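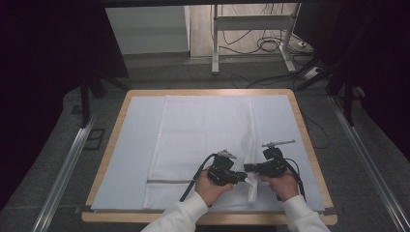 Waqas Sandhu put the fault down to the cable and nothing else. He had told the group before us the same thing, and he told us again while we were still hanging up our coats at Lideck.

The visit was in February 2019 and lasted most of an afternoon. Lideck collects folding data for Wurkino, a laundry-handling project, using hand-held grippers that a person works over a table. The recordings are later used to train an arm called Rind. We had asked to hear about the stoppage, and they were open about it.

What happened was this. Over several weeks the right gripper dropped its position signal for a moment whenever the operator turned the wrist outward. The software filled the gap with the last good value and raised no warning. By the time somebody plotted the numbers, 4,000 folds had been recorded, and 2,121 of them had at least one gap.

The trouble showed up on the arm first. Rind was given a towel, pinched the corner correctly, and then kept moving after it should have stopped. It struck the edge of the table and bent a finger. The operator hit the stop button and was not hurt, but he had been standing closer than the rules allowed. Lideck wrote that up as a separate matter.

Sandhu showed us one of the connectors. The cable had been pulling on the plug at a sharp angle, and the solder inside had cracked. The supplier, Sekitz, sent replacements with a longer sleeve. One of our party asked if the software wasn't more to blame than the solder. Sandhu said the software had been changed too, and that a gap now ends the recording with a loud beep. We heard it twice.

The other changes are simple. Cables are checked by hand every 100 folds. The arm runs at low speed for the first 600 cycles after any new training. The floor is marked where people may stand while it moves.

They are still sorting the old recordings and expect to finish in May. We left by the loading door, since the front lobby was being painted.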